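Written rules for a hand-held gripper on a shared bench: what do you put in yours?

Posted in Workshop and Makers
Last updated 18 September 2022

Gakinero

We've started using hand-held grippers at our makers' club to record people doing small jobs at a table, so the demonstrations can be used to train an arm later on. It's brilliant fun and everyone wants a go! We've done over 200 recordings now. The trouble is that each of us has picked up different habits, and the arm is going to learn all of them. I'd like one side of A4 taped up by the bench. Does anyone have rules that people really stick to? I'm most interested in how you start and finish a recording, and what you do about mains leads and sockets near the work.

Clastow

Ooh, lovely question. We went through this in June and I'd happily talk about it all evening. The rule that made the most difference for us was the start position. Fingers fully closed, tips pointing away from you, hold still while you count to three, then go. Same again at the end. When we looked back through our first 62 recordings, people were starting half open, wide open, already moving, all sorts, and trimming them was miserable.
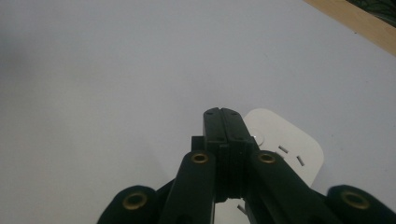

Second rule: check the pivots before each session. Open and close the gripper slowly and feel for grit or side-to-side play. If the fingers don't meet cleanly along their whole length, stop and sort it out first, and write it in the book with the date. We also swap hands over after 20 recordings, as tired wrists make for wobbly paths (mine certainly do).

On mains, ours says:

Anything plugged in that isn't part of the job goes off the table.
If a power strip is part of the job, it's unplugged at the wall, and the person holding the gripper checks that for themselves.
Metal parts on the gripper stay away from open sockets, even when you're sure it's dead.
No drinks on the bench. Yes, this includes tea.

Ours is printed in big type and people do read it, especially the tea bit!

Benkirane

just film everything and throw out the bad ones later, you don't need rules for a hobby club

Issa Azar

I'd go along with nearly all of what Clastow wrote, and I'm pinching the counting to three. Two additions. Put a version number at the top of your sheet and note it against each recording. When you change a rule (and you will, it's half the enjoyment) you can still tell which recordings were made under the old one. And agree what counts as a failed attempt before anyone picks up the gripper. We keep ours, marked as failed, as long as the start and end positions were done properly.

For the sockets, do follow the instructions that came with your own kit as well. A club sheet sits on top of those, it doesn't replace them.

Gakinero

Thank you both, this is great! Version 1 goes up tonight, tea rule included.

Contact us | © Bornier Community Help | Back to top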